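Working Rules for a Shared Two-Arm Bench
Korkor Amoah, student project report, Stulivix lab

14 shares | 2 comments

Our project was to write a short set of rules for the two-arm bench and try them for one term. The bench had a general safety sheet from the department, but it said little about people standing close by while the arms handle soft items such as bags. We read the sheet, watched sessions, and went through 2463 lines of the session log. Of those, 46 were marked as stops.

Most of the stops had the same cause. Someone reached across the table or set something down inside the reach of an arm. We drafted rules on who may stand where, what may stay on the table, and who calls the stop. 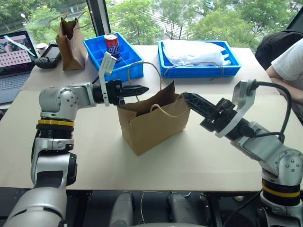
Bag handling at the bench, both grippers at the paper bag.

Rule 1 covers the table. Only task items belong within reach of the arms. Laptops, backpacks and drinks that are not part of the task go on the side bench — the far edge of the table does not count as storage.

Rule 2 covers people. One person is named as operator before power is turned on. Anyone else at the table keeps both hands back from it and says so out loud before stepping in. The arms are paused first, every time.

Rule 3 covers cables. Each arm's cable is checked through its full range before the first run on Tuesday and again after any change to the wrist mount.

Rule 2 was the hardest to keep. People forgot to speak up when they were in a hurry. We suggest a printed card at the bench and a second trial next term, with the Boateng group doing the checks.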